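Brellmont Display Wall
Portable printed backdrop for trade stands, tasting events and product photography

Price: $988 including frame, one printed panel and carry bag
Product code: Brellmont 2000
Made to order by Pundis

The Brellmont is a free-standing display wall with a printed fabric face. It is used behind a tasting table, at the back of a market stall or as a plain background when photographing bottles, cans and packaging. The frame is aluminium and the panel is printed in full colour on a stretch fabric that pushes into a channel along each edge.

The wall is 2000 mm wide and the same height. The feet clip to the bottom rail and can be turned inwards if the wall has to sit close behind a counter. It is meant for indoor use. We don't recommend it outdoors, even in a marquee, as the fabric catches the wind.

Printing

Your price includes one single-sided panel. Double-sided printing is available as an extra, and you can order spare panels at any time for the same frame. Many of our customers keep one panel with their logo and colours for shows and a second one in a flat grey or cream for photography.

Artwork should be supplied as a PDF at full size or quarter size, with fonts outlined and photos embedded. Keep logos and small text away from the edges, as the outer strip of the fabric is tucked into the frame and won't be seen. If you don't have a designer, Lorenz Pichler in our studio can lay out a panel from your existing labels, flyers or website. Layout is quoted separately.

We send a proof by email before anything is printed. Please check spelling, phone numbers and web addresses carefully. Once you have approved the proof we can't make changes without charging for a new panel.

Assembly

The uprights and rails slot together and are held by a screw at each corner. Lay the frame on a clean floor, fit the four corners loosely, check it is square and then tighten. Stand the frame up and fit the feet before you put the fabric on. Start the fabric at the corners and work towards the middle of each side. The frame can be put together by one person, but it is easier to stand up with two.

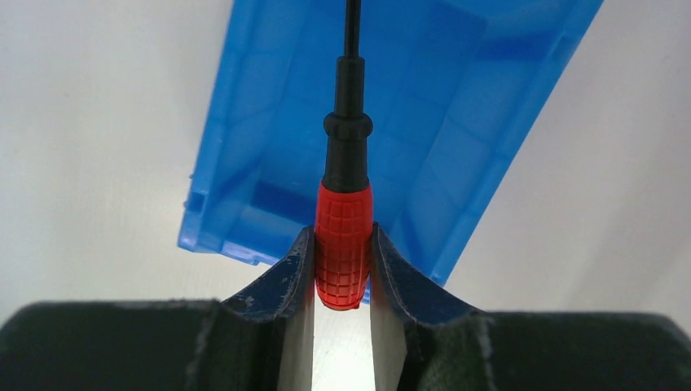
Screwdriver with textured red grip

Do not overtighten the corner screws. The threads are cut into the aluminium and will strip if forced. Replacement corners are sold singly.

Care

Panels can be machine washed on a cold, gentle cycle and hung to dry. Do not tumble dry or bleach. Fold the fabric loosely with the printed side in. Creases will mostly drop out once the panel is under tension, and a garment steamer will take care of the rest.

Wipe the frame with a damp cloth. Remove any tape before packing, as the adhesive marks the finish.

Specifications

Frame: aluminium, silver finish
Panel: stretch polyester, dye-sublimation print
Load: shelf kit carries up to 16 kg (sold separately)
Carry bag: black nylon with shoulder strap
Warranty: 2 years on frame, print not covered

Delivery and pick-up

Orders are sent by courier. You can also collect from our McIntyre warehouse by arrangement. The pick-up counter closes at noon on Friday. Allow extra time for orders placed in February, our busiest month for show work.

Related products

Brellmont shelf kit
Brellmont spare panel, single-sided
Brirach clip-on light
Brirach folding counter

For bulk pricing or a fabric sample, contact Ivan Maksymiv in sales through the enquiry form.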